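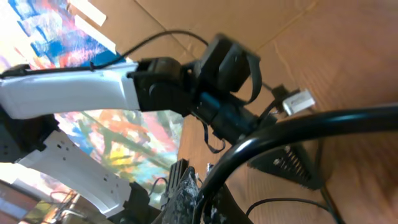 Cables at a shared workstation should be routed so that each one can be followed by eye from the equipment to the outlet, secured without strain, and labeled at both ends. A straight, visible run is the easiest to inspect. The thin black cable along the top of the white section shown on this page can be picked out at once against the lighter surface, and the same principle applies along the back edge of a desk. This guide sets out the method used at Hevby offices for desks, meeting tables and reception counters. It covers low-voltage and ordinary plug-in cables only. Fixed wiring, floor boxes and anything behind a wall plate must be referred to the Facilities Desk.

Last revised: Wednesday, April 11, 2018

Before You Begin

Allow one uninterrupted period for each workstation. Work should be scheduled when the desk is not booked, and the person responsible for the area should be told in advance that the telephone and network will be unavailable.

Collect the following:

Hook-and-loop straps, narrow width
Adhesive cable clips
One under-desk cable tray for each desk, with fixings
Wraparound labels (supplied in sheets of 50)
A permanent marker with a fine tip
A dry cloth and a mild surface cleaner
Scissors
A copy of the workstation record sheet

Plastic zip ties are no longer issued. They are often pulled too tight, and they must be cut off whenever a device is changed, with some risk to the cables beside them. Existing zip ties may stay in place until the workstation is next serviced.

Step 1: Record the Existing Arrangement

Write down every device at the workstation and the outlet or port to which it is connected. Use the port number printed on the wall plate. If a cable has no device at one end, note it as unused and trace it to its other end before going further.

A quick sketch is acceptable in place of a written list, provided that port numbers can be read. Attach the sketch to the record sheet.

Step 2: Shut Down and Disconnect

Save all work and shut down the computer in the normal way. Switch off the monitor, dock and any desk lamp. Unplug the power cables first, then the network and display cables. Hold each one by the plug and never by the cord.

Check the full length of each cable as it comes free. Set aside any that show cracked covering, bent pins, exposed wire or a plug that has changed color. Damaged cables are to be tagged and handed in. They should not be repaired with tape.

Step 3: Clean the Surfaces

Wipe the underside of the desk and the back edge where the clips will be placed. Let the surface dry completely. Adhesive clips applied to a dusty or damp surface will usually come loose within a few weeks, and most of the repeat requests received by the Facilities Desk concern clips that have fallen.

Step 4: Fit the Tray

Place the tray toward the rear of the desk, centered between the legs, with enough clearance for a seated person's knees. On the Koltumard desks, use the holes already provided and do not drill new ones. On older desks without holes, use the clamp version of the tray.

Height-adjustable desks need particular care. Raise the desk to its full height before deciding where any cable will go. A run that looks generous at sitting height may be too short when the desk is raised, and a plug pulled partly out of an outlet is a hazard. All cables leaving a height-adjustable desk should leave at one point and travel to the floor together.

Step 5: Route the Cables

Begin with power. Lay the power strip in the tray with its switch facing outward, then connect the monitor, dock and lamp. Power strips must not be plugged into one another.

Next, route the network and display cables. Keep these on the opposite side of the tray from the power cables where space allows. Where the two must cross, they should cross once and at a right angle.

Follow these points throughout:

Run cables along straight edges, and avoid diagonal runs across open space.
Leave a loose curve at every plug and at every moving part, such as a monitor arm.
Do not pass cables under carpet, chair wheels or table feet.
Do not coil a long power cable tightly. Replace it with a shorter one from stock.
Keep vents and switches clear.

Step 6: Secure the Cables

Place a strap wherever the bundle changes direction and at regular intervals between. Each strap should hold the cables together while still allowing a single cable to slide when pulled gently. If it does not slide, the strap is too tight.

Trim long strap ends or fold them back on themselves. Loose ends catch on clothing and bags — particularly at reception counters, where visitors stand close to the equipment.

Step 7: Label Both Ends

Write the device name and the port number on each label. Wrap the label close to the plug, with the text readable from the side a person would normally approach. Use block capitals. Do not use the name of an employee, as desks are reassigned often.

Shared tables follow the same method, with the room code added in front of the device name.

Step 8: Reconnect and Check

Reconnect the power last. Turn on each device and confirm that the display, network and telephone are working. On a height-adjustable desk, move the surface slowly through its full range and watch the cables as it travels. Stop at once if any cable tightens, and return to Step 5.

Sign the record sheet and place it in the area folder.

Ongoing Care

Each workstation is to be inspected once a year, in September. The current schedule covers 600 workstations, divided by floor. Area contacts will receive their list before the inspection month begins and may request extra straps and labels at that time.

Between inspections, staff who add a device are asked to secure and label its cable the same day. Personal extension cords and personal heaters are not permitted at any workstation.

Requests for trays, replacement cables or help with a height-adjustable desk should be sent to the Facilities Desk with the desk number and floor.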